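Re: [cumenura-data] wrist view needed for the tower set?

11 Aug 2026

> Do we still need the wrist stream for the Brultis episodes? It doubles
> the upload and the Nireck loader skips it by default.

Yes, keep it. Fixed view first, then wrist:

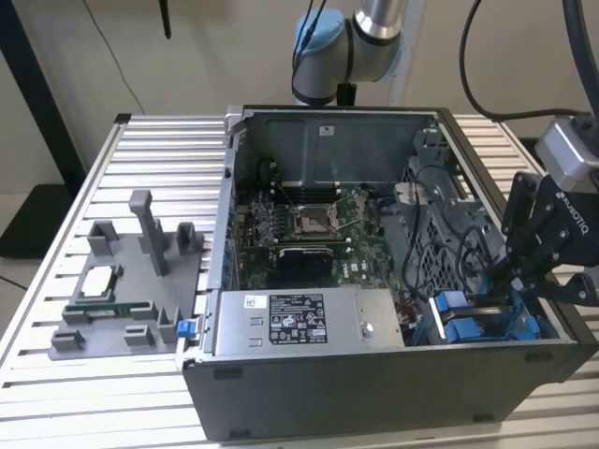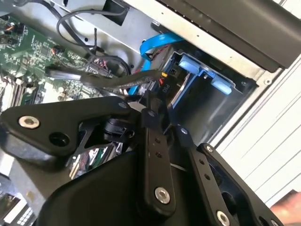
The June set has 2,832 episodes with both streams. I trained on the fixed view alone and the policy stalled near the drive cage in 3 of 5 trials. With both streams it stalled in none. Small sample, but I would not drop data on it.

For the loader, set views=2 in the Hauser config and rebuild the index. Old index files will load without an error and give you one stream. Please also stop trimming the idle time at the start of episodes; the timestamps no longer line up after that.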